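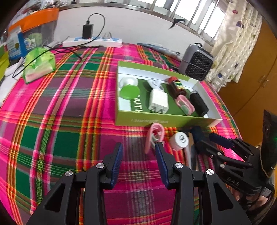

Where to keep the family medicines when the bathroom is damp?

Teresa Meireles
Mudgate

Good evening to all. We moved in December to a ground floor flat, and the bathroom has no window. Until now we kept all the medicines there, in the cabinet over the basin, as my mother always did. Now the paper boxes are becoming soft and one leaflet has mould on it. The kitchen is dry, but the only free shelf is over the cooker. We have a boy of nine and my mother-in-law visits often -- she brings many small bottles of her own, some with labels I cannot read. Where do you keep yours?

Custódio Bastos

Not over the cooker, please. Steam and heat are the same problem you have already in the bathroom. We use the top of the bedroom wardrobe, in a tin box with a lock, and the key is kept in another room. I would do this:

1. Take everything out and put it on a table in good light.

2. Look for the date on each box and bottle. What is past the date, or what you cannot identify, take to the pharmacy. Do not put it in the sink.

3. Leave tablets in the bottle they came in, with the cap well closed. If the label is in another language, ask the owner what it is and write it on a piece of paper tape, but do not cover the date.

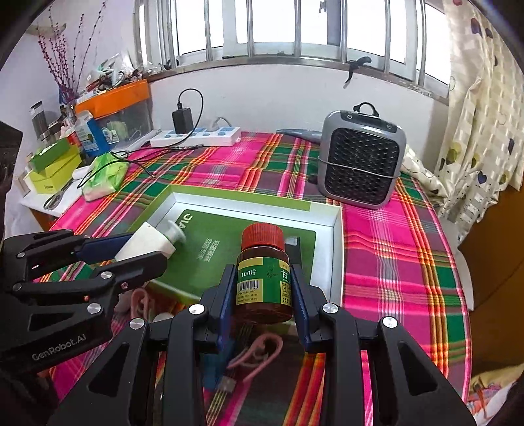

4. Keep the leaflets together in an envelope, inside the same box.

Some medicines must be in the fridge, so read the leaflet before you move anything.

Abílio Peixoto

I have mine in the hall drawer for years and no problem. But I live alone, so for a child I don't know. You can also buy a dehumidifier, my cousin paid 600 for one and it is too noisy.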